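Stodora (robot arm)

Stodora is a tabletop robot arm designed to be built at home or in a shared workshop, using printed parts, hobby servos and a good deal of patience. The plans were first passed around among members of the Skunulia workshop, where the earliest arms were put together on a long bench by the window, and they have been redrawn several times since then, mostly to make the wrist easier to reach with a normal screwdriver.

The arm has six joints and a reach of 500 millimeters. Its parts list runs to 143 pieces, counting screws, and the printed ones take 72 hours on an ordinary home printer, so most builders start the base on a Thursday and let the smaller parts run over the weekend. The control board, called Premard, sits in the foot of the arm and talks to a laptop over a single cable. Older boards had their power socket on the left, and anyone working from a secondhand kit will want to check this before drilling!

The wrist is the part that people fuss over most (and with good reason, as a loose wrist spoils everything ahead of it). Builders usually fit a small camera there, looking out past the gripper, and then spend several pleasant evenings getting the cable to lie flat through a full turn. A short loop tied at the elbow is the usual cure, though the Kumarasinghe variant runs the wire inside the forearm and needs a wider shell.

Once the arm moves smoothly, attention turns to handling. Blocks and foam balls come first, followed by cups, and glassware is generally left until the grip has been tuned, with a cloth laid over the bench.
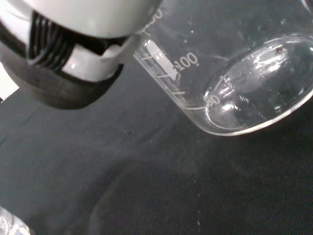

Why is clear glass harder for a home-built arm to pick up than a wooden block?
Clear glass lets the background show through and throws back bright reflections, so the camera has trouble finding its edges, and a smooth wall can slip if the grip is too light.

See also: Premard board; Skunulia workshop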